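Flilla Rail Joint Insulator Kit, Cross-Border Pattern

Two countries, one railway, and no agreement on signaling voltage. If you work on a line that crosses a frontier, you know the sort of morning this kit was made for.

The Flilla kit fits between rail ends at the handover point, where one network's track circuit stops and the neighbor's begins. Without a proper insulated joint, each signal box gets to hear about the other's trains, and relations go downhill from there. With one, the current stays home.

We first supplied the kit for the Koltdale to Uren line, whose ministers signed the joint operating agreement well before anyone had measured the track. The rails on either side differed in height by 2 mm. The stepped end post in every kit dates from that project and remains our most popular part, a quiet comment on international planning.
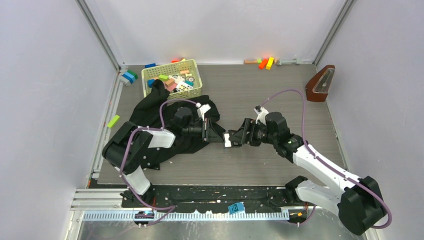 Two arms with a crumpled black cloth.

What you get

Insulated fishplates, one pair per joint
Stepped end post
Bolt sleeves and washers, plus a few spares for the ones that roll into the ballast
Fitting guide in both railways' languages — the diagrams are the same in each, after lengthy talks

Specifications

Joints per kit: 8
Kit weight: 42 kg
Rail profiles: standard flat-bottom; others to order
Color: gray, by treaty (the two sides couldn't settle on anything else)

Fitting

A trained track crew can fit a joint in around 200 minutes, not counting the time spent waiting for permission from the other side. Torque the bolts in the order shown in the guide. Check them again after the first week of traffic, and again in October if your winters are hard.

Ordering

Kits ship from our Rees depot. Customs forms are included and mostly filled in. Please tell us which railway is paying before you order — we've had two purchase orders for one kit, and we've had none for a kit already delivered. Spare end posts are sold singly.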